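Clubhouse > Golf Gear > Push Carts > Casora 5

Print this page | E-mail this page

January, by the Fairway Shed

Casora 5 Three-Wheel Push Cart from Utuvis

I walked off my home course with a sore shoulder one too many times last summer, so I finally gave up on carrying and started trying push carts. I went through a few before I got to the Casora 5, and it's the one I kept (and the one I'd been ignoring on the shelf for months, go figure). We have it in the shop now in gray or dark green, and I'm happy to talk anybody's ear off about it.

The first thing I liked is the fold. You pull one lever under the handle, push down, and the whole thing tucks in on itself flat enough to slide behind the front seats of my little hatchback. My old cart needed both wheels off before I could close the trunk, and I pinched a finger in it more than once. With this one I'm packed up before my buddies have changed their shoes.

It has three wheels with solid foam tires, so there's nothing to pump up. The front wheel swivels or locks straight, your choice. I leave it swiveling on flat ground and lock it for side hills, where a loose wheel will pull you down the slope every time. If it starts drifting left or right in locked mode, there's a small knob by the axle. Give it a quarter turn, roll it across the parking lot, and check again.

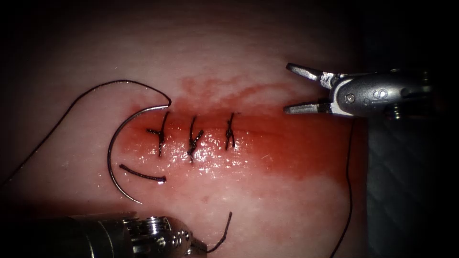
Three interrupted sutures along a closed incision, synthetic tissue pad

The brake is a hand lever, like on a bicycle, with a little catch that holds it on when you walk away. I love that! The foot brakes on cheaper carts are murder on your shoes, and I forget to set them anyway. The brake cable does stretch a bit in the first few rounds, so plan on tightening it once early in the season.

Bag straps are stretchy with a plastic hook, top and bottom. They'll hold a stand bag or a full cart bag. If you've got a skinny Sunday bag, run the lower strap around twice or the bag will spin on you going uphill. The console up top has a lid, a scorecard clip, slots for tees and 8 balls' worth of room if you skip the snacks. I don't skip the snacks.

What don't I like? The cup holder is too shallow for a tall water bottle, and mine went over on a bumpy path. The Zolodo deep cup holder clips right on in its place and costs very little, so I'd just order it along with the cart. The umbrella mount is fine in a drizzle, but in real wind I take the umbrella down and get wet.

I've walked nearly 600 holes with mine at this point, a lot of them at Esteban, where the back nine is all hills and gravel paths. The tires have some scuffs and the handle grip has gone a bit shiny. Everything still folds and locks the way it did in the box.

Item number 435. Comes with the console, umbrella mount and both straps. Cup holder upgrade, seat and winter mitts sold separately. The cart ships mostly put together, and you only have to snap on the wheels.

Print this page | E-mail this page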